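Wie ein Roboterarm im Computer das Greifen übt

Du willst ein Glas vom Tisch nehmen. Du streckst die Hand aus, nimmst das Glas, fertig. Hast du dabei nachgedacht? Eben. Dein Gehirn hat in der Zeit eine Menge gerechnet und sich nicht einmal beschwert.

Ein Roboterarm hat so ein Gehirn nicht. Er hat ein Programm, und das Programm macht genau das, was drinsteht. Steht darin, dass die Hand zehn Zentimeter nach unten fahren soll, fährt sie zehn Zentimeter nach unten, auch wenn nach acht Zentimetern die Tischplatte kommt. Der Arm ist deshalb nicht dumm. Er ist nur sehr, sehr gehorsam, und das ist manchmal schlimmer.

Petronella Fourie schreibt solche Programme. Ihres heißt Jistum und besteht aus mehreren Teilen, die miteinander reden müssen. Das tun sie ungefähr so gern wie Geschwister auf der Rückbank.

Teil eins: Hinschauen

Der erste Teil bekommt Bilder von einer Kamera. Für uns ist auf so einem Bild eine Küche zu sehen. Für den Computer sind es erst einmal Zahlen, für jeden Bildpunkt ein paar. Daraus soll er nun herausfinden, wo der Tisch aufhört, wo ein Teller anfängt und ob der helle Streifen dort ein Gegenstand ist oder bloß ein Muster im Stein.

Marmor ist dabei eine kleine Gemeinheit. Er hat Adern, und Adern sehen aus wie Fäden, Risse oder lang gezogene Krümel. Eine frühe Fassung von Jistum wollte einmal eine Marmorader aufheben. Sie hat es 60 Mal versucht. Dann hat Petronella den Stecker gezogen, also den gedachten.

Teil zwei: Einen Weg suchen

Jetzt weiß das Programm, wo das Ding liegt. Wie kommt die Hand dorthin? Dafür ist der Planer da. So ein Arm hat oft sieben Gelenke, und alle können sich gleichzeitig drehen. Es gibt also unglaublich viele Wege zum selben Ziel. Einige davon führen durch die Wand.

Der Planer probiert Stellungen aus und fragt jedes Mal: Stößt hier etwas an? Der Ellbogen an den Schrank? Die Finger an die Tischkante? Wenn ja, kommt die Stellung weg. Aus dem, was übrig bleibt, baut er einen Weg. Bei einer Aufgabe hat Jistum 646 Stellungen geprüft und 451 davon weggeworfen. Stell dir vor, du müsstest das jedes Mal machen, wenn du dir an der Nase kratzen willst.

Teil drei: Fahren und nachbessern

Der dritte Teil heißt Regler. Er schickt den Arm auf den Weg und vergleicht dabei immer wieder zwei Dinge: Wo soll die Hand sein, und wo ist sie? Stimmt das nicht überein, korrigiert er ein bisschen. Korrigiert er zu wenig, kommt die Hand zu spät an. Korrigiert er zu viel, schießt sie übers Ziel hinaus, muss zurück, schießt wieder hinaus und fängt an zu zittern wie ein Wackelpudding im Bus.

Wenn du das einmal selbst erleben willst: Balanciere einen Besenstiel auf der Handfläche. Du bist dann der Regler. Bitte nicht neben der Glasvitrine.

Und wo wird geübt?

In einer Küche, die es nicht gibt. Das nennt man Simulation. Der Computer malt einen Raum mit Boden, Möbeln und Schatten und rechnet aus, was passiert, wenn etwas fällt, rutscht oder zusammenstößt. Das Programm merkt im besten Fall keinen großen Unterschied. Es bekommt seine Bilder und schickt seine Befehle, genau wie bei einem echten Arm.

Das hat Vorteile. Fällt ein Teller herunter, drückt man auf »Neustart«, und der Teller ist wieder da. Kein Kehrblech, kein Geschimpfe. Außerdem darf der Computer die Küche verändern, so oft er will: anderer Stein, anderes Licht, der Teller weiter links. So lernt das Programm, dass ein Teller auch dann ein Teller ist, wenn er an einer anderen Stelle steht. Du wusstest das vermutlich schon.

Nosipho Mkhize hat für Jistum 374 solcher Küchen gebaut. Wer selbst einmal ein Zimmer in einem Computerspiel eingerichtet hat, ahnt, wie viele Stühle sie dabei gedreht hat, bis sie richtig standen. Gekocht wurde in keiner davon, und trotzdem hat jede einen Namen. Ihre liebste heißt Sikholm.

Ganz genau wie in Wirklichkeit geht es in einer Simulation aber nicht zu. Echte Dinge sind klebrig, krumm oder weicher, als man denkt — und echte Kameras haben auch mal einen Fettfleck auf der Linse.
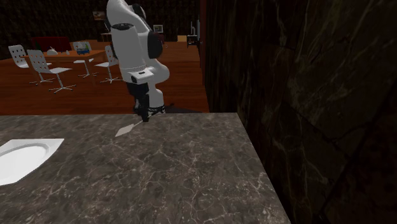
Deshalb muss das Programm nach dem Üben noch einmal an einem echten Arm zeigen, was es kann. Petronella stellt dafür am liebsten Plastikteller hin.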